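Naltville Rugby Club to Host Istdale in September Season Opener

NALTVILLE, Wednesday, January 26, 2022 – Naltville Rugby Club will open its next season at home against Istdale in September, the club said today. The match will be the first at Sutherland Park since work began on the east stand.

The new stand has 1,357 seats and brings the ground's capacity to 3,000. It replaces open terracing and includes 50 wheelchair and companion spaces along the front row.
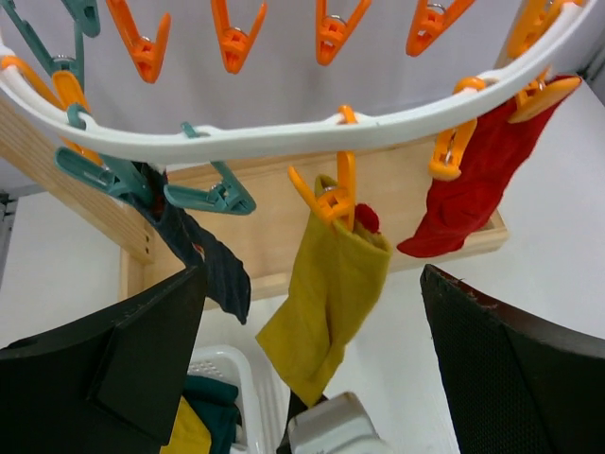
Reading time: 1 minute

Season tickets cost $166 for adults and go on sale to current holders first. Holders can keep their seats or move to the east stand at no extra charge. Any seats left over will be offered to the general public through the club website.

Naltville and Istdale met twice last season, with each side winning its home game. Naltville will travel to Tustley in the second round and then play two straight matches at home.

Kickoff times will be set when the league releases the full schedule. Gates at Sutherland Park will open 90 minutes before each match, and parking on the north field will remain free.

Media passes for the opener can be requested from the Naltville Rugby Club press office.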